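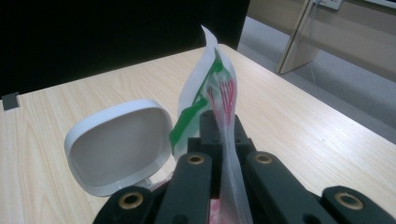
Table top, pale wood, grain running on the diagonal.

July 18, 2022

Raffle drum, Notthorpe draw. Mixing test, long version.

Finally got a full load in! 1,767 tickets, all folded once, all on the Celtulell stock that Notthorpe are going to use for the real thing. Folding took most of the morning and I would do it again tomorrow, because it behaves nothing like the thin paper we had been testing with. It springs open a bit after folding, so the tickets take up far more room and tumble properly, where the thin ones slid round in one lump like wet leaves.

What I wanted to know was whether late tickets get an unfair shout. They sell right up to the draw, so the last books go in on top of everything else. I put a pencil cross on 179 tickets and tipped those in last, shut the hatch, gave it the standard two minutes, then did 100 single draws. Ticket out, note cross or no cross, ticket back in, ten turns, go again. (My arm aches. Must rig up a counter for the turns, I lost my place twice and had to start those ones over.)

Result: 13 crosses. With perfect mixing you'd expect ten or so, and 13 is well inside ordinary luck. I'm really pleased with that. The new paddles are doing their job, and you can hear it too, a steady rustle all the way round with no thump when the heap drops.

Caveat for whoever reads this: putting the ticket back and turning again each time helps the mixing along, so the later draws are kinder than the first few. The honest test of the two-minute spin is the first draw only, repeated from a fresh load. That's a lot of emptying and refilling but I think we should do it, even if only with a half load.

Other bits:

Hatch still catches on the left hinge. Filed it, better, not right.

Sugiyama motor is lovely and quiet at low speed. At full speed the tickets just pin themselves to the wall and go round with the drum, which is great fun to watch and no use at all. Marked the good setting on the dial in red.

Found three tickets stuck in the seam behind the second paddle when I emptied out. This matters more than anything else on the page. A ticket that can't come out is somebody's money for no chance. Run a bead of filler along there, sand it flush, then load up again and count every ticket back out.

Drostell have asked if we could do a smaller drum for their December draw, one that sits on a table and can be turned by hand. Yes please! Same paddle shape, scaled down, clear ends so people can see in. Sketches on the next page, ignore the one with the chute.

Next: filler, hinge, then the fresh-load tests.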